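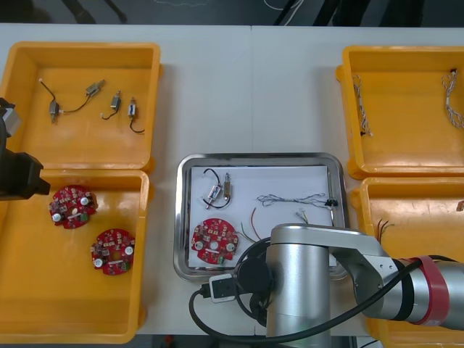

Can one gripper model pick small motors, round circuit boards and loose wire without changing fingers?
Mostly, if you go with narrow parallel fingers and accept a slower cycle on the wire. Boards and motors are the easy part.

Mellach 2F Small Parts Gripper
Sold by Skastness Automation. In stock, ships with fingers fitted.

Quick version
Two-finger electric gripper for small arms. Short stiff fingers, narrow tips. Made for kitting electrical parts out of bins into a tray. Works on one arm or as a pair on two arms sharing a bench. Comes as gripper, flange plate, cable, tool bag, printed setup sheet.

Stroke: 50 mm
Max grip force: 132 N, adjustable in software
Fingers: two, parallel, straight or angled tips
Cable: single, runs outside the arm, clips included
Controller: Lestik C box or your own over digital I/O
Warranty: 2000 operating hours, fingers not included

What we ran it against
The Ciobanu compact gripper, same arms, same bench, same bins. The Ciobanu is a good unit and we sell that too, so no axe to grind. Wanted to know which one to hand to people doing mixed electrical kits. Motors with leads, round boards, braided harnesses, loose crimped wire. One of each kind in the tray, then clear it, then again. 100 kits per gripper, done in October, operator starting every run from the Lestik pendant.

Table got boring after a while. Results below anyway.
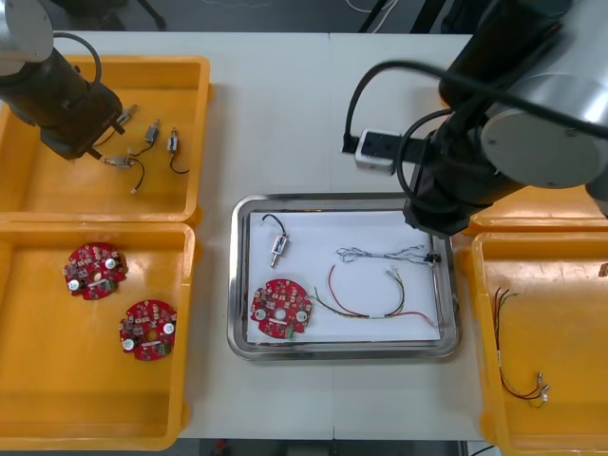

Gripper over the upper-left bin, small motors inside

Motors
Both grippers fine. The Mellach gets in closer to the bin wall becuase the body is slimmer down by the fingers. With the Ciobanu we had to push parts toward the middle of the bin before starting. Leads are the thing to watch – grab the motor body, let the lead trail, set it down lead side last. If the lead goes under the motor the next pick is a mess.

Round boards
Pick by the edge. Keep off the tall capacitors, keep off the connector. Turn the force right down, we used the lowest step that still held. Rubber pads help here (ordered separately, see the end). Ciobanu was a touch smoother on boards, softer close. Give it that one.

Braided harnesses
Surprisingly easy. The braid gives the fingers something to bite on. Pick near the connector end, lift slow, lay it across the tray. Either gripper.

Loose wire
Hard. Both of them. Thin wire lies flat on the bin floor and the fingertips have to touch down to get under it. Angled tips on the Mellach do better than the straight ones, no contest. Pick where two strands cross. Two arms can help, one holds and one spreads, but then you are into collision settings and it takes an afternoon.

Scores from our bench, out of five
Motors: Mellach 5, Ciobanu 4
Boards: Mellach 4, Ciobanu 5
Harnesses: Mellach 5, Ciobanu 5
Loose wire: Mellach 3, Ciobanu 2
Swap time between finger sets: Mellach 5, Ciobanu 3

Our scores, our parts. Yours will differ. Send us a box of your stuff and we'll run it.

Bench layout tips
Bins on both sides, tray in the middle, each arm keeps to its own side and they share the tray. Shallow bins with rounded corners are best, deep ones mean the wrist hits before the fingers get there. Paper in the bottom of a steel tray kills the shine, cameras like that a lot more. Change the paper when it gets scuffed. Tape the bins down or mark the corners with a pencil, a bin that creeps a little will ruin a good program.

Lighting – go soft, go from the side. Glossy bins throw bright patches and the vision will chase them. Matte bins if you can get them in your size.

Cables. Leave more slack than you think. A loop outside the arm is fine so long as it clears at full wrist rotation. Run the wrist all the way round by hand, both directions, before the first program. We snagged one on day one and lost a clip. 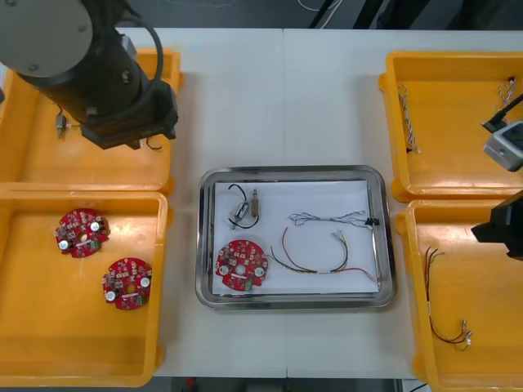

After that comes working height. Set your approach so the gripper stops just clear of the bin wall, then comes straight down. Coming in at an angle saves a little time and costs you fingertips. When both arms are live, let one finish at the tray before the other crosses. Lestik has an interlock for this on the second settings page, it's off by default, turn it on.

Mounting
Four bolts through the flange plate. Hand tight, check square, then finish in a cross pattern. Cable in last. Power down the arm first please. The setup sheet has an older drawing of the plate on page two, bolt pattern is the same, ignore the notch.

Not for
Wet parts. Anything hot. Food. Sheet stock. Parts wider than the stroke, obviously, but people ask.

Common questions from orders
Spare fingers? Yes, sold in pairs, straight or angled.
Left and right versions? No, same unit both sides.
Does the Ciobanu plate fit? No. Different bolt circle. Adapter is on the accessories page.
Can I use my own controller? If it has two digital outputs and one input, open and close will work. Force adjustment needs the Lestik box.
Returns? Unused, in the bag, with the setup sheet.

Order with it
Angled finger pair
Rubber pad set
Extra cable clips
Lestik C controller box
Adapter plate for Ciobanu bolt circle

Quotes for two-arm setups come from the Skastness sales desk, use the form and put your arm model in the frist line or it goes to the wrong queue.

Page updated November 29, 2021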